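Chapter 4
Wire, and the Things We Make It Hold Up

I bought my first decent pliers in Volldale, in a shop that sold mostly fishing tackle, and I spent the whole bus ride home bending a coat hanger into what I hoped would be a plate stand. It fell over. So did the next one, and the one after that leaned so badly my sister used it as a hook for her keys (she still has it, and it's a very good hook!).

So this chapter is about stands, and we're going to start from the bottom. You've already done straightening and cutting in Chapter 2, and if you skipped the bit about filing your ends smooth, please go back now, before you scratch somebody's table. I'll wait.

Most beginners want to get straight to the pretty part. I did too. You draw a lovely curl or a leaf, you bend it up in an evening, and then you look about for something to stick it on. But a stand is mostly its base, and a base made of wire has very little weight of its own to help you. Whatever steadiness it has comes from how wide it is and how flat it lies. When I taught this at the Usport evening class I asked everyone to make nothing but rings for the first session, and there was a fair bit of grumbling over the tea.

Rings are harder than they look, mind you. Wire has a memory of the coil it came off, and it wants to lift on one side as you close the join. Press down on one edge with a fingertip and you'll hear it - a little tick against the tabletop. A good ring stays quiet. Then there's the question of whether to run a bar across the middle. I nearly always do. A plain ring can be squeezed out of true by a clumsy hand, and a straight bar gives it some backbone, as well as somewhere to fix whatever comes next.

Do your checking on a hard, level surface. A cloth hides everything, and so does a cork mat. I use bare wood.

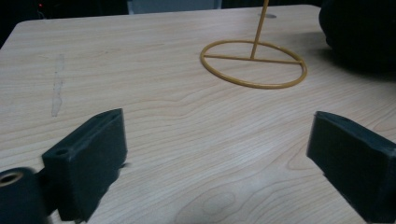 Kwan-ho Mok wrote to me after the first edition to say that he leaves the crossbar out on small stands and thickens the ring instead, and that in his view I make my readers do too much joining too early. He may well be right about the small ones! I've tried it since and I quite like the look. For anything that has to hold a plate, though, I'm sticking with the bar.

You'll need 2 metres of soft wire for the exercises that follow, plus a jar or a tin to bend it round. Pick one with straight sides. We'll begin with the ring, and we'll make it badly first, on purpose, so you know what a rocking one feels like under your hand.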